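What we ate the month we had no oven

The oven quit in December, two weeks after we moved to Floldale. The repair shop in Drirnurgate said the part would take 60 days. It did take that long. I'm writing down how we managed so that I remember, and because a couple of people asked.

We had a two-burner hot plate, a toaster and a slow cooker with a cracked lid. I bought bread from Clellis on the corner, where I used to bake my own, and ate it with whatever fruit was cheap. Pears mostly. 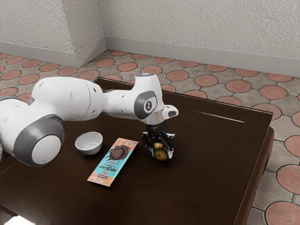 Bread

Clellis makes a plain white loaf and a darker one with seeds. The plain one is better on the first day and the seeded one is better on the third. I cut what was left into slices and froze them with wax paper in between. Toast from frozen takes one extra push of the lever.

Stale ends went into soup. Onion, stock, a spoon of mustard, then the bread torn up at the end. I made that a lot.

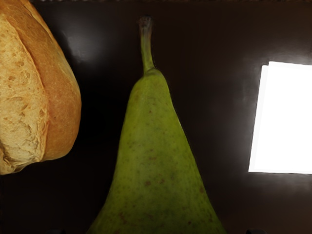
Pears

Most pears are sold hard. I leave them out on the table and press near the stem every morning. When it gives a little, I eat it that day or put it in the fridge, where it will hold for 3 more days.

They also cook well on a hot plate. Cut in half, take out the core, put them cut side down in butter on low heat and leave them alone. I add a little salt. My old recipe wanted them baked for an hour with sugar and wine, and I don't think I'll go back to it.

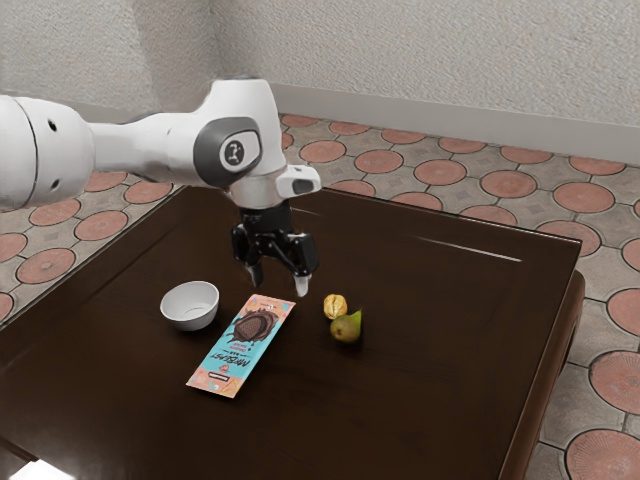 The other thing I learned is that a hot plate trips the breaker if the toaster is on too. I did this four times before I moved the toaster to the hall.

For dumplings and noodles we went to Xiong, next to the post office. They close at 8 p.m. and the last half hour is the quiet one. The cabbage dumplings are the ones to get - ask for the vinegar, they don't bring it out unless you do.
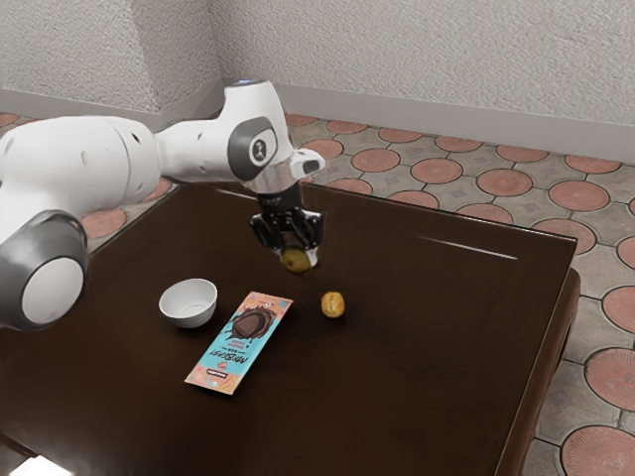

The part finally came and the oven works, though it runs hot on the left side. I baked a loaf the first night and it was too dense. The starter had been in the fridge the whole time and I only fed it twice. I'll try again with a longer rise and post the amounts if it comes out right.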